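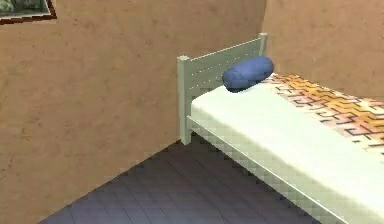 Skutier 2 review: good planner, grumpy installer

May 4, 2020

Short one, on deadline. Been running Skutier 2 since the beta for household stuff, mostly bedmaking and tidying tasks, planning in sim before anything goes near hardware. We came over from Mollex, so thats what I compare it to.

Install. Bad. Two tries. The first one pulled the wrong physics build and quit without a message. Wipe the cache folder by hand and it goes through. Docs don't mention this.

Scene import, much better. Bedroom pack loads in one go, bed, blanket, bolster, walls, floor. Textures are soft and you get stair-stepped edges along the bed rail where it meets the floor. Doesn't bother me, I plan on geometry. If you train perception on rendered images, it will bother you. Budget time for your own materials.

Planner is why you'd buy it. Ran 2,006 queries overnight, reach over the mattress, grab the bolster, back out without clipping the headboard posts. 6 failed. All 6 were goals jammed down in the gap between bed and wall, and I'd have called those unreachable myself. Mollex used to hang on goals like that. Skutier gives up and tells you which link collided. Love that.

Cloth, meh. The blanket is a stiff sheet unless you turn on the Wada solver, then it folds OK but everything crawls. Fine for a final check. Not for tuning.

Perception hooks: there, barely. You get depth and segment masks, with labels that reset every time you reload the scene. I wrote a little script to pin them. Shouldn't have to.

Config is one big text file. Ugly, but it diffs cleanly so I'm happy. Undo in the scene editor skips steps sometimes, save often.

Support answered my ticket the next day, with a real fix for the lables thing promised for September. We'll see.

Hurnier plugin not tested, no license here.

Get it if planning is your bottleneck. If cloth is your whole project, wait for the next release. Keeping my seat for now, and Mollex stays installed for the old scenes.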